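Forums > Workwear & Office Dress > Trousers and Alterations

Print this thread | E-mail this thread

Hem break on navy wool trousers for a lab/office job

14 replies | 1,070 views | 2 shares

selvedge_kt wrote:

I split my week between a desk and an electronics bench, and dress code is business casual on both sides. I bought two pairs of navy wool trousers from Bovora in the same size. Fabric is a mid-weight twill, flat front, unfinished hem. Leg opening is 17 inches in circumference.

I want one hem length that works with a plain derby and with a low leather sneaker. The shop suggested a half break. I was planning on no break at all. Has anyone worn this weight of cloth with no break for a full season, and does it ride up when you sit on a stool?

plainfront wrote:

No break is fine at that opening. Have the hem slanted slightly so the back is lower than the front. A straight hem with no break shows the heel counter on a derby when you walk. Ask for half an inch of slant. More than that looks odd from the side.

On the stool question: yes, it rides up. All trousers do. Wear over-the-calf socks.

Mutua Rugemalira wrote:

I disagree with no break for this use. Twill in that weight relaxes at the back of the knee after a few hours of sitting, and the hem then sits higher than where it was pinned. By afternoon a no-break hem is a cropped hem. A quarter break covers it.

Also wash or steam the cloth before hemming. Unfinished hems from the factory have not always been pressed to final length. I lost close to half an inch on a pair of Ploltetti chinos that way, although those were cotton.

selvedge_kt wrote:

Both useful, thanks. I'll steam first. For the bench side, the sleeves matter as much as the trousers. I'm on small parts most of the morning, so cuffs get rolled and stay rolled. 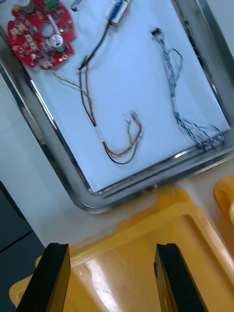
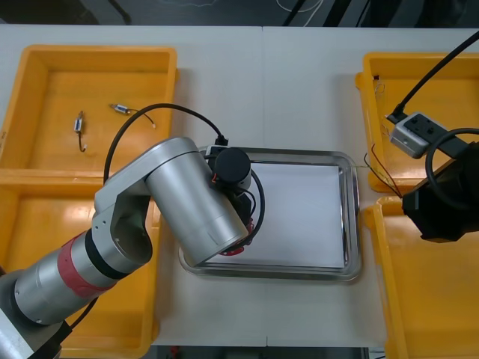
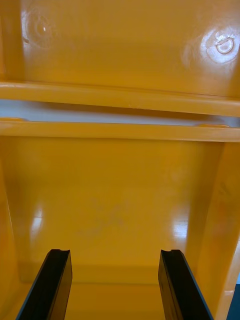 So the shirt needs a cuff that turns back twice and holds without a pin. Poplin does not hold for me. Oxford cloth does, but it looks bulky under a fine-gauge sweater. If anyone has found a middle weight, I'd like to hear it. The trousers are the main question, though.

dartpoint wrote:

Pinpoint oxford. Lighter than regular oxford, more grip than poplin. Turn the cuff back once at full cuff depth, then fold the second turn at half depth. It stays.

On the trousers I'm with plainfront. The relaxing at the knee is real but it comes out overnight if you hang them by the hem. With two pairs you can alternate, so there is no reason to cut for the worst hour of the day.

Mutua Rugemalira wrote:

Hanging by the hem helps the crease. It does very little for the knee in my experience. Steam does more. But the worst hour of the day is still an hour when the trousers are being worn, and if there is a 3 p.m. meeting that is the hour people see.

plainfront wrote:

Then let the waist down a touch and stop sitting with your knees bent under the stool. A quarter break on a 17 inch opening with a low sneaker will stack on the laces. The sneaker has less height at the throat than the derby, so the same hem breaks more on it. That is the real problem with one length for two shoes.

welt_pocket wrote:

What is the hem allowance? If there are 2 inches of cloth inside, have one pair done with no break and wear it for two weeks before touching the other. Letting down is easy on wool. Going the other way is easy too, but the old crease line shows on navy until it has been steamed a few times.

My tailor charges 13 dollars for a blind hem and does not charge to move it once.

selvedge_kt wrote:

Allowance is 2 inches after the cut, I asked. Plan for now: steam both, hem one pair with no break and a half inch slant, leave the second pair alone until October. I'll pick up one pinpoint shirt. Skurkilel has one in white with a soft collar, and I'd prefer that to a fused one.

dartpoint wrote:

The Skurkilel sleeve runs long. Measure before you order. Zulu makes a similar cloth with a shorter sleeve, but the collar is fused.

Mutua Rugemalira wrote:

Reasonable plan. When you are pinned for the fitting, wear the belt you normally wear and sit down for ten minutes first. Then stand and have it marked without pulling the waist back up.

plainfront wrote:

Pull the waist back up. Otherwise you are hemming to a slipped waistband and the pair will be short every morning.

selvedge_kt wrote:

I'll have it marked both ways and take the difference to the tailor. Will post the measurements after the fitting.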